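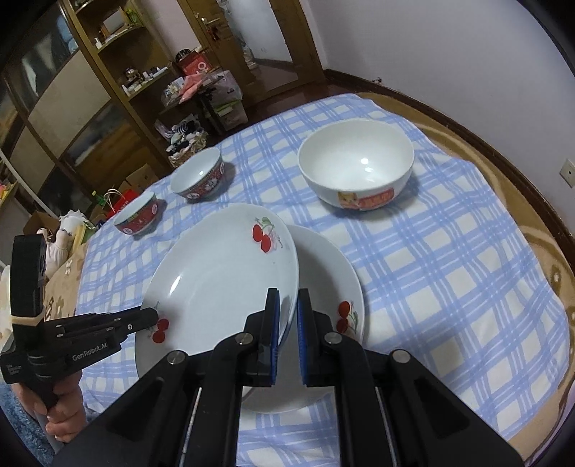 Home > Kids > How Things Are Made > Clay and Glaze

Why Plates Are Shiny

Pick up a plate and run your finger across the top. It feels smooth, a bit like glass. Now turn it over and look for the ring it stands on. On many plates that ring feels rough, like very fine sandpaper. The rough part is bare clay. The smooth part is covered with glaze.

What is glaze?

Glaze is a thin layer of glass. Before it goes into the oven it doesn't look like glass at all. It looks like paint or thin pancake batter. It is made from ground-up rock, clay and water. The main part is silica, the same stuff found in most beach sand.

Silica needs a great deal of heat to melt, so potters mix in other minerals that help it melt sooner. These helpers are called fluxes.

Into the kiln

A potter's oven is called a kiln (you can say "kill" or "kiln"). Most plates go in twice.

The first firing turns soft, dry clay into a hard material called bisque. If you put dry clay in a bucket of water, it falls apart into mud. Bisque does not. It has tiny holes in it, though, so it soaks up water like a sponge.

Next the plate is dipped in glaze. The water soaks into the tiny holes and leaves a powdery coat on the outside. Then the plate is fired again. The powder melts, spreads out and sticks to the clay. When the kiln cools, the melted layer becomes hard glass.

Kazuhiro Ichikawa runs the Uchida pottery in Fevstead. His big kiln holds 200 dinner plates. He wipes the glaze off the bottom ring of every one before it is fired. If he forgot, the melted glass would glue the plate to the kiln shelf.

How do pictures get on plates?

Fruit, flowers and stripes can be painted by hand, but many are printed. The picture is printed on a special sheet called a decal. The decal is soaked in water until it slides off its backing paper, and then it is smoothed onto the plate. One more trip through the kiln makes it stay.

Some pictures go under the glaze and some go on top. The ones underneath last longer, because forks and sponges never touch them.

How old is glaze?

People in Egypt were making shiny blue beads more than 3,000 years ago. Later, potters in many countries found their own recipes. Some used wood ash, which makes soft greens and browns.

Words to know

Bisque: clay that has been fired once.
Decal: a printed picture that can be moved onto something else.
Flux: a mineral that helps other minerals melt.
Kiln: a very hot oven for clay.

Comments (3)

mrs_adow_gr3: We read this before our clay unit in October. The children all wanted to check the bottoms of their bowls at lunch.

Tobi, age 9: what happens if you put glaze on a rock

Nuria Workneh: Tobi, it depends on the rock. Some crack or even burst in a kiln, so please don't try it without a potter.

Contact us | © Trurngate Learning Pages | Back to top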